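Flukdale Hall and Workspaces
Monthly walk-round: safety checklist with comments
Round done: September, started 7.40am, before most people in
Form version 3

Mark each line OK / ACTION / N/A. Comments in the last part. Don't leave blanks, last month had four blanks and I had to go round again.

1. ENTRANCE AND CAR PARK

1.1 Main doors open and close freely – OK
1.2 Door closer, side door – ACTION. Slams. Adjusted in summer, back to slamming. Derex to look at it on next visit.
1.3 Mat flat, no curled edges – ACTION. Curling on the left corner. Turned it round for now, want a new one before wet weather.
1.4 Outside lights – OK, all on at 7.40
1.5 Bollard by bin store – OK. Still leaning but solid, leave it.
1.6 Grit bin – N/A until colder, but lid hinge has gone. Order with the mat.

2. FIRE

2.1 Panel showing normal – OK
2.2 Call point tested this month – OK, point by kitchen. Next month do the one at the top of the stairs.
2.3 Extinguishers on hooks, pins in, tags in date – OK except kitchen. See comments.
2.4 Fire blanket – OK
2.5 Final exits clear inside and out – ACTION, rear exit. Pallets outside again. Moved them. Third month running this has been written down.
2.6 Emergency lights, short test – ACTION. Fitting 47 on the back stairs did not come on. Fitting 78 came on but dim.
2.7 Fire doors shut fully on thier own – OK downstairs. Store room door sticks on the frame, needs planing.
2.8 Assembly point sign – OK, needs a wipe

3. MAIN FLOOR

3.1 Floor sound, no trip edges – OK
3.2 Walkways kept clear – OK at time of round
3.3 Leads not across walkways – OK. One extension lead plugged into another by the far wall, unplugged and tagged. Please come and ask for a longer one.
3.4 Benches steady – OK
3.5 Lighting – OK

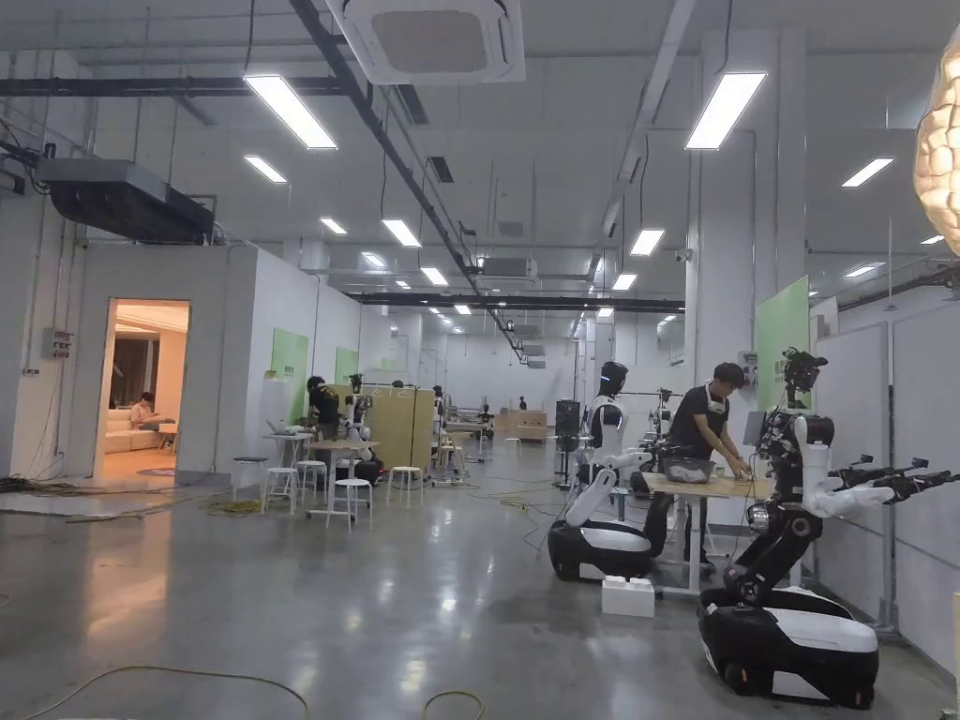
3.6 Heaters – not tested, gas off at the valve. Service is due before they go on. Do not let anybody light them because it's a cold morning.
3.7 Roller shutter – OK up and down, stops when the edge is pressed. Noisy at the top of travel, grease it.
3.8 Racking – OK. Load sign faded, can just about read it. Replace.
3.9 Step ladders – ACTION. Tall one has a foot missing. Taken away and locked in the store. Short one fine.

4. KITCHEN AND TOILETS

4.1 Hot tap temperature sign up – OK
4.2 Little used outlets flushed – OK, cleaner's sink and the shower, both run and logged
4.3 Fridge temp – OK, but the seal is filthy
4.4 Kettle and toaster tested – toaster label out of date. ACTION. Put in cupboard with a note on it. Somebody has had it out again by 10am, note still attached.
4.5 First aid box – ACTION. No medium dressings, eye wash expired. Plasters fine, box of 100 opened and nearly full.
4.6 Pull cord in accessible toilet – OK, reaches the floor. Was tied up last month. Please leave it hanging.
4.7 Soap and towels – OK
4.8 Drain smell – better since it was rodded

5. TABLES, SEATING, COVERINGS

5.1 Table edges, no splits or sharp bits – OK
5.2 Covers lying flat, not hanging where they catch on knees or feet – OK, creases only
5.3 Chairs, legs tight – two wobbly ones, tightened with the allen key on the hook
5.4 Folding tables, catches lock – ACTION, one catch bent. Table turned to the wall with tape on.
5.5 Cushions, fire label present – OK on those with labels. Need a proper look at the rest.
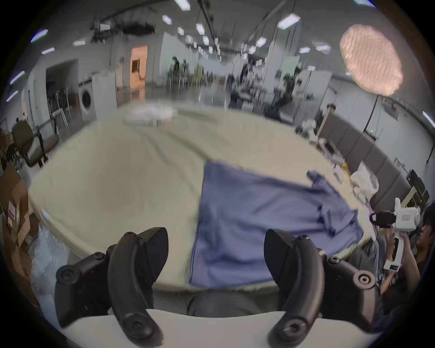 Item 5.2. Cream table, rounded front edge, light creasing in the cover.

6. PAPERWORK

6.1 Insurance certificate on display – OK
6.2 Accident book – OK, no entries since last round
6.3 Visitor book being used – patchy. People sign in, hardly any sign out. No good to us in a fire.
6.4 Contractor sheets – Derex yes. Jakora left without filling theirs in, chased.

COMMENTS

2.3 Kitchen extinguisher is behind the recycling tub, you'd have to shift the tub to get to it. Moved the tub. Want a line painted on the floor so it stays moved.

2.6 Fitting 47 probably the battery. Jakora have the spares, asked for two so we can do 78 at the same visit. Back stairs not to be used after dark till it's done, notice up top and bottom.

2.5 Pallets. Will ring the delivery firm but it may be us.

3.7 Use the Shim spray grease, yellow cap, not the thick stuff in the tub. Thick stuff picks up grit.

3.9 Don't repair the ladder. Scrap it and cut it up so it dosn't get fished out of the skip.

4.5 Dressings and eye wash ordered this morning. Check dates when they come, last lot were short dated.

5.4 Catch can be bought on its own, cheaper than a table. Measure first.

Carried over from last time and still open: side door, pallets, load sign.
Closed: pull cord, loose handrail bracket, cracked socket by the sink.

Finished 10.15am. Copy in the folder and one on the board.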